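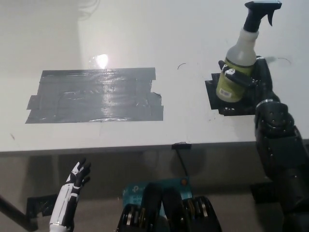 Korletey Robotics Club closed out the fall term with its two-handed pick-and-place project in working order and most of its grasp data labeled. The task sounds minor: one hand takes hold of an object, lifts it, moves it, and sets it back on a marked spot. The object for this stage is a spray bottle with a black trigger head and a yellow-green liquid in the lower part of the body, and the marked spot is the square of black tape on the tabletop. Boxes and blocks were used through May and gave the team few problems. The bottle is harder. Its weight sits low, the trigger makes one side wider than the other, and the body gives under pressure, so a grip force that suits a block will dent it.

The club has recorded 1,945 attempts on the bottle so far. Each attempt is stored with the joint positions, the motor currents and the video from the head camera, and is then tagged by a student as a hold, a slip or a miss. Of the full set, 248 were tagged as slips. Most of the slips came in the second half of the lift, when the wrist starts to turn and the load moves away from the thumb. Misses were mainly a calibration problem and dropped off once the arm was zeroed at the start of every session instead of once a week.

Akosua Opoku, who leads the control group, rewrote the closing sequence in the middle of the term. In the old version all fingers closed at the same speed and stopped at the same current limit. The new version closes the thumb and first finger until contact, waits for the current to settle, and then brings in the others at 70 percent of the earlier limit. The bottle no longer turns in the hand as the last fingers arrive. The change costs a little time on each grasp and the group considers that acceptable.

"We spent weeks tuning the lift when the fault was in the close," Opoku said. "The bottle was already tilted by the time the arm moved, and the lift got the blame."

The planner was moved to Oltumden, the club's own motion library, in the same period. The previous planner handled one arm at a time and treated the other as a fixed obstacle. Oltumden plans both arms together and checks them against each other at each step. Handover between hands has been run in simulation only. It will go to the bench after the speed limits have been reviewed by the faculty adviser.

Lighting remains an open item. The white table is glossy and throws a glare spot back at the head camera, and the gray duct tape on the surface reflects in streaks of its own. The detector sometimes reads a bright streak as an edge of the bottle. The vision group has tried a shorter exposure, which removed part of the problem and made the black tape square harder to separate from the dark fingers above it. A matte table cover is the next thing to test. If it is adopted, the marks on the table will have to be laid out again and the camera recalibrated, so the group wants a decision before any further recording is done.

The data format has also changed. Files made before the planner switch carry time stamps from two clocks and need to be run through the alignment script before use. Files made after it do not. Members who copied the older set to their own machines should delete it and take the aligned copy from the club server. The folder is named Bomel, and the read-me file inside lists the known bad recordings.

Plans for the spring term cover 4 work items: the bench handover, the matte cover test, a second object with a handle, and a written test procedure that a new member can follow without help. The second object has not been chosen. Suggestions should include the size, the weight and the reason the object would be hard to grasp.

The club will show the project at the Briltton student engineering open house. The demonstration will be limited to the single-hand bottle routine at reduced speed, with one student at the stop button and one at the console. Members who want to run the console need to complete the safety check first. Sign-up sheets for both positions are on the lab door.

Korletey Robotics Club Newsletter, January 2022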